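Kozan Grasp Planner, two months in

I moved my little bench arm over to Kozan in the new year, mostly because Yolandi Mtshali at Fandwood wouldn't stop going on about it. She was right about the setup! I had my first plan running before my tea went cold, and the preview window is lovely (you can drag the wrist about and watch the path redraw as you go).

Less lovely: the licence is 230 pounds, the manual skips the whole calibration bit, and version 2 forgot my saved poses when I updated. Trevora's planner never did that to me, slow as it is. 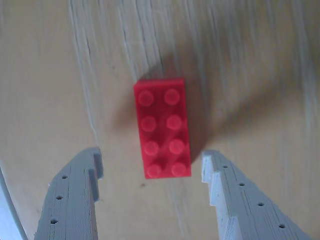 Approach angles are where Kozan wins me over. You give it a shape and it picks a side to come in from, and it's good at lining the fingers up square. With a red 2x4 brick standing lengthways between and just past the fingertips, a gap only roughly as wide as the brick leaves very little room for a sloppy plan, so I now add a bit of extra opening in the settings before every run. Do that first and you'll save yourself a lot of swearing.

Four stars from me, and I'd pay for a proper manual.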